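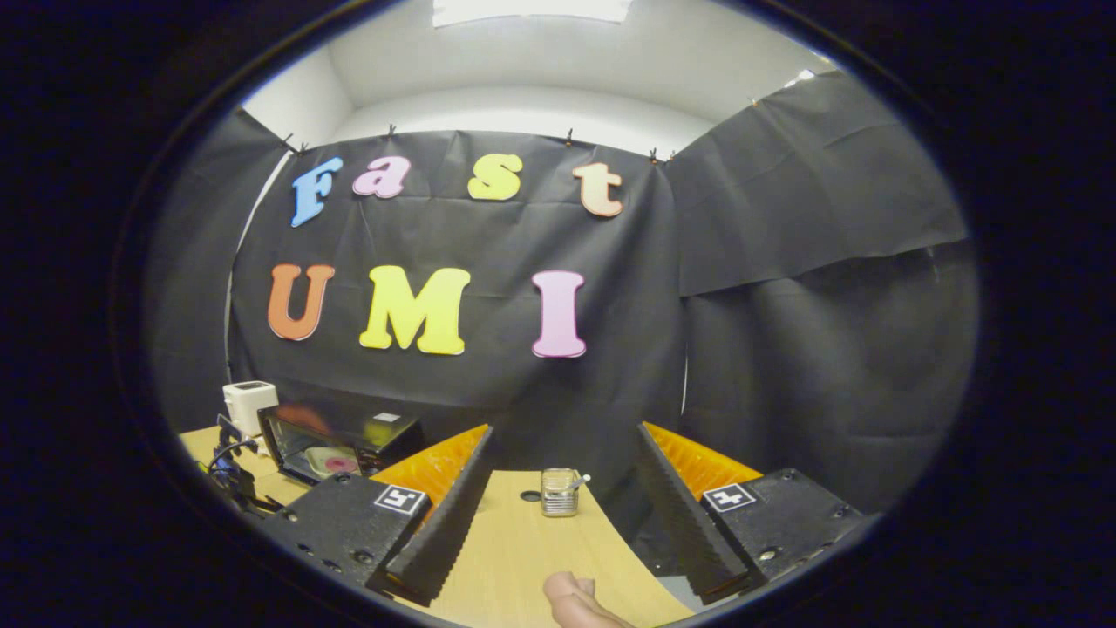
2025-05-23 | Posted by the Kashindye making table

Foam letters, black paper and a very bright room! It went up over two evenings at Kashindye, and I have been grinning at it ever since.

The brief to ourselves was simple: big friendly lettering, as dark a background as we could manage, and enough clear tabletop in front to get on with things. The words are "Fast" on the top row and "UMI" underneath, and I love how the colours jump off the black. Pale blue, pink, yellow, peach -- it's like a sweet shop window.

FAST UMI, foam on black paper
Seven letters, all cut out of foam, with the capitals on the bottom row made bigger so they hold the whole thing down. The yellow M is my favourite by miles. It's the widest of the lot and it knows it.

On the wrinkles: yes, the paper creases, and I've grown very fond of it. Flat black can look a bit dead, whereas the folds catch the ceiling light and give you all those lovely silvery bits. We bought ours from Nolteck on a roll and there is plenty left (I have plans).

On hanging it: five small black clips along the top edge. We tried tape first on a scrap piece and it peeled before we'd got the kettle on. Clips are quicker, they don't tear anything, and you can shuffle the sheet along if it's sitting crooked.

On the sides: more black panels, so that the table sits in a sort of booth. It makes such a difference to the colours! The walls in there are white and the letters would look washed out without it.

On the table: light wood, with the black toaster oven over on the left and a pink plate inside it. The pink is near enough a match for the lowercase a, and I'm delighted with that. The little glass jar with the metal lid is a nice thing too -- there's texture in the glass, and small shiny objects look wonderful against all that black.

If you're cutting letters of your own, draw them fatter than you think you should. Ours began as a skinny alphabet from the Bristia pattern book and they looked terribly mean from across the room. We fattened them up, rounded every corner and allowed about 40 minutes for each one, with a fresh blade halfway through.

Next up is a paper garland for the Vasus open day, with 9 colours if I get my way.

Contact the making table | © Kashindye 2025 | Back to top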